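About Bonthorpe Craft Supply

Bonthorpe prepares sorted craft materials for schools, day centers and after-school clubs. The company was set up by Savita Pandey and Tímea Major, who had both taught art and were tired of buying mixed boxes in which half the contents went unused. We now supply 60 schools from a single workroom.

Our main line is the Vedard wood pack: flat strips, round dowels and short offcuts, sorted by type and cut to the length on the order sheet. The standard pack holds 30 pieces. Orders received before 4 p.m. are entered on the next day's cutting list.

Each work table is covered with white paper, replaced between orders. Stock is sorted into open plastic bins at the back of the table, one type per bin. Strips are cut by hand. Splintered or warped pieces are set aside and do not go into packs.

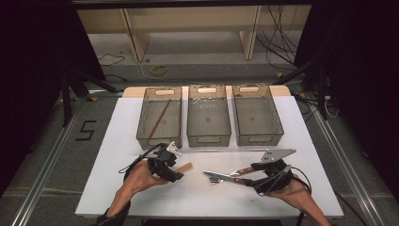

Sorting table with a flat wooden strip, wooden-handled tool and storage bins.

Prapai Intarasuk manages the workroom and writes the cutting lists. Bimla Rastogi handles purchasing and checks incoming wood for thickness and moisture. Aarti Bhardwaj answers school accounts and can quote for non-standard lengths.

The Grondmont range, added in April, covers card, felt and cord in 27 colors. It is packed separately from wood and can be ordered on the same form. Minimum order is four packs, in any combination. Sample packs are sent on request to schools opening a new account.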